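Limescale, descaling intervals and a kettle log

I have kept a log of our kettle since April. The water in this part of town is hard, and when we moved to the flat on Stismont Road I wanted to know how often the kettle needed descaling and what that cost in time and acid. The instructions say "regularly", which is no use to anyone.

The kettle is a Skistska with a flat base and a concealed element. Concealed elements are easier to wipe but they hide the problem, as the scale forms an even skin over the floor of the kettle and there is no coil for it to flake off. A coil sheds its scale into your tea, so you notice. A flat base looks merely dull until it is well coated.

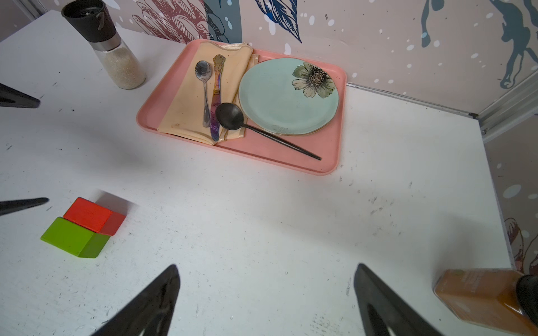 Hardness in tap water is mostly calcium hydrogencarbonate. Heating drives off carbon dioxide and the calcium drops out as carbonate on the hottest surface available. Our supply measured 297 mg per litre as calcium carbonate on a drop test kit. The supplier's figure for the postcode is a little lower, but theirs is a yearly average and mine is one reading from one tap, so I would not make anything of the gap.

The method was simple. Same kettle, same fill line, lid shut, water left to stand until it matched the room. I timed from switch-on to the click of the thermostat, once on the first morning of each month and again straight after descaling. The plug-in meter reads 2875 W at switch-on and wanders a bit with the mains voltage, so I wrote that down as well.

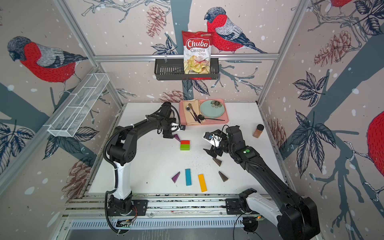 The result was duller than I had hoped. A visible coating made very little difference to the boiling time. With a concealed element nearly all the heat has to go into the water sooner or later, whether or not there is a layer in the way. The plate simply runs hotter underneath. The energy saving often claimed for descaling a kettle is, on my numbers, too small to separate from the error in filling to the line by eye.

What did change was the noise, which got worse early on, and the thermostat. After 3 months without treatment the kettle began to cut out before a proper boil. I put this down to the dry-boil protection sensing a hot plate, though I have not taken the base off to check. Descaling cured it on the first attempt.
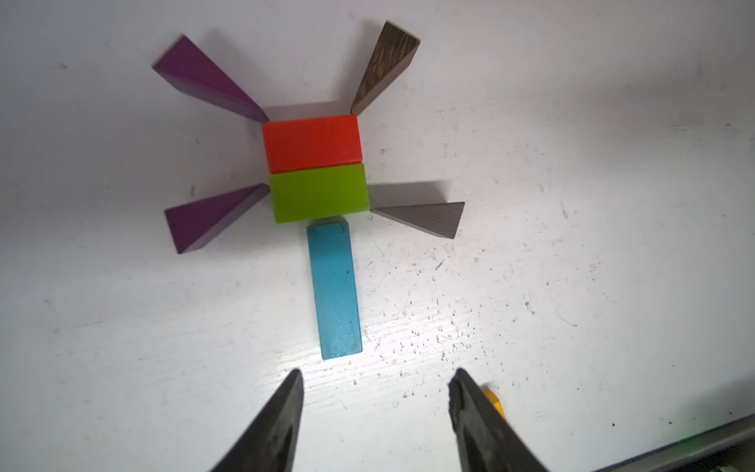 On acids: I tried white vinegar, citric acid and a sachet product from Arkbridge. Vinegar works slowly and the smell stays in the spout for several boils. Citric acid is cheap and quick, but do not boil it. Hot citric acid on heavy scale can leave calcium citrate, a white deposit that is harder to shift than what you started with. Warm water is enough. The sachets list citric acid as the main ingredient and behaved like it.

Vilmos Vida wrote to me after the last post to suggest sulphamic acid, which he uses on a Sipos boiler at work. It is effective and its calcium salt stays dissolved. I would use it on a boiler too. For a kettle I prefer something I already keep in the food cupboard.

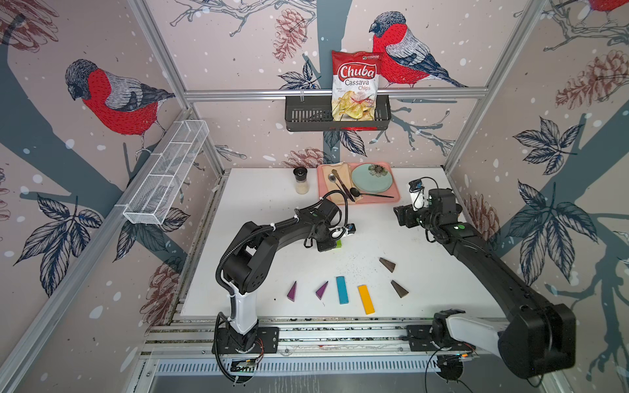

My present routine is two tablespoons of citric acid in a half-full kettle of warm water, left for half an hour, then emptied and rinsed twice. I do it every six weeks. A 200 g bag lasts a good while at that rate – the lid needs to be kept tight or it sets into a lump.

The filter jug is the next thing to test. The cartridge is due for changing, so I will run the drop kit on the old one first and then on the new one, and put both readings in the same table as the kettle times.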